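**Rilico hand gripper build: progress report to the Zitley small projects fund**

September 9, 2020

This covers the second stage of the grant, from the end of the parts order to the first full handling trials. The build is being done at home, with the cutting and drilling carried out in the shared workshop at Grillberg. Of the 2,064 dollars awarded, 1,585 has been spent. Most of that went on motors, pads and bar stock, and the receipts are in the shared folder under "Stage 2."

**Where the build stands**

Both grippers are assembled and usable. The linkage was redrawn once. In the first version the inner bars rubbed on the outer ones near full close, and the jaws stuck. Moving the rear pivots outward fixed it, at the cost of a slightly wider tool. I also remade one pair of outer bars after drilling the holes off line, which used up the spare stock.

The pads took longer than planned. The first set was cast too soft and tore at the tip. The current set is firmer and has a ribbed face.
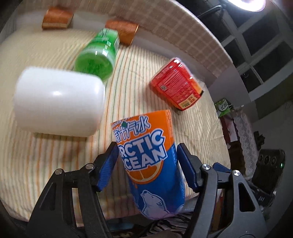

Handling trials are being done with ordinary household items, as agreed in the proposal. Bottles make up a large share of the list, and they're a good test of the linkage because the pads have to sit level with each other on a round side. The orange-and-blue ARCTIC OCEAN bottle is held between the ribbed pads at its upper part, with the body tilted below the grip. A tilt like this is allowed under our trial rules as long as the item can still be set down without a second hand. I have changed the log sheet so that it has a column for where on the item the grip was taken. The old sheet only had pass or fail, and that turned out to be too little to work from when adjusting the pads.

The target for this stage was 280 logged grips. That number has been reached. The sheets still need to be typed up, and I would rather not quote a success rate until they are.

**Two-gripper work**

The second gripper was finished later than the first and has had less use. It uses the same bars and the same pads, so any spare part fits either tool. I have started trials where both are out over the same set of items, mainly to find out how close together they can work before the arms get in each other's way. A striped sheet over a mattress is serving as the test surface. It gives under the items, so they settle into it and are harder to get a pad beneath than they would be on a bench. The same items will be repeated on a hard top next.

Cables are the main nuisance at present. They need a clip partway along the handle, and I have a drawing for one but have not made it. 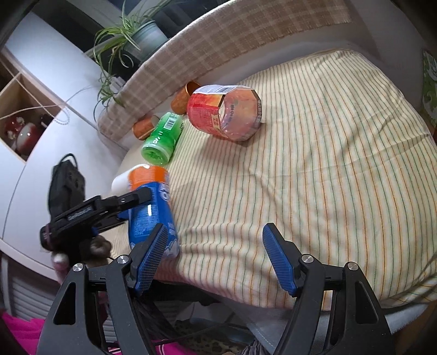 Rojanasak read a draft of this report and asked whether the second gripper should be held back until the pad design is settled, as every change now has to be made twice. It is a fair point. My answer is that pad changes are cheap and the clearance problem is not something I can study with one tool. I will keep both going but freeze the bar shapes, so that only the pads and the cable clip change from here on.

**Problems and delays**

- The pivot pins work loose with long use. Thread lock has helped on one tool and will be applied to the other.
- The Grillberg drill press was out of service for 3 weeks. This pushed back the second gripper.
- The wider linkage does not fit the storage case bought in stage one. A new case is not urgent.

**Money**

The remaining 479 dollars is set aside for replacement pads, cable and one spare motor. I am not asking for more.

**Next stage**

By the end of October I plan to have the log sheets typed up, the hard-top trials done and the cable clip fitted to both tools. The drawings will be sent with the next report. If the fund would like to see the grippers in use before then, evenings at Grillberg are the easiest to arrange.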